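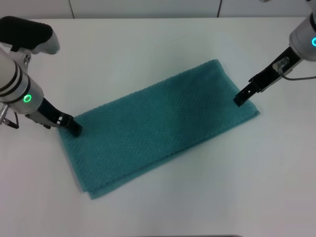

4.2 Fold lines and wear

Wear in household towels is usually reported as one value for the whole cloth, and we think a good deal is lost that way. A towel that spends most of its life on a shelf is bent in the same places week after week, and the fibres along those lines have a different history from the fibres a hand's width away. Textured cloths are especially good for studying this. On the teal towel in Figure 3, folded into a long flat rectangle, the pebbled surface gives the eye a regular pattern to follow, and at one short end the lower layer shows past the upper one as a thin stepped edge. We call a step of this kind the offset. It was a delight to find how much it could tell us, given that it can be measured with a school ruler.

The offset matters because it moves the fold. When the short ends of a towel are brought together exactly, the crease falls on the midline every time. When they are brought together with a small offset, the crease lands slightly to one side, and the next time it may land slightly to the other. Over many washes the bending is then shared across a band of cloth. Households in the Unino sample differed widely in how tidy they were, and the untidy ones gave us our most interesting towels.

The diaries kept by these households contain 2,371 entries in which a towel was washed, dried and put away. Firouzeh Tabrizi coded them by hand, noting the drying method, the type of fold and any remark on how the cloth felt. The remarks are a treasure. People wrote that a towel had "gone boardy", or that it was "good for the dog now", and these comments matched our bench measurements more closely than we had dared to hope. Line drying in August, when the wind at Unino comes straight off the water, produced most of the complaints about stiffness. The same towels were described as soft again after a short tumble.

Figure 3. Folded towel with the lower layer showing at one short end.

For the bench work we used towels from two makers, Jidik and Flirnedard, bought new and washed 50 times at the same setting. After every 5 washes we cut a narrow strip across the usual crease and another well away from it, and measured pile height and water uptake on both.
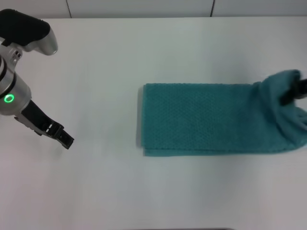 Strips from the crease lost pile sooner in both makes, but the gap was much wider in the Jidik towels, whose yarn is more tightly twisted. Water uptake told a slightly different story. Flattened pile took up water more slowly at first and then caught up, so that by the end of the soak test the crease strips held nearly as much as the others. A person drying their hands would notice the slow start. A person mopping up a spill probably would not.

Mohammadi's model of pile fatigue treats each loop as a small spring that is weakened a little at every bend. It fits our results well for towels folded on the midline, and Ville Saarela has shown that it can be stretched to cover offset folds by spreading the bends over the width of the band. With that one change, the predicted loss at the crease falls by roughly a third, close to what we measured. The fit is poorer for the first few washes, when finishing agents are still coming out of the cloth and the loops stand up more than they did in the shop. We are keen to see this early stage studied properly, as it is where the two makes differ most in colour and feel.

One matter remains open. Several households rolled their towels — a habit we had not planned for — and the diary form had no box for it. These entries were coded as "other" and left out of the crease analysis. Rolled cloth has no single crease, and the few rolled towels returned to us were in lovely condition, but they were also among the least used. Section 4.3 takes up the question of use, beginning with bath towels.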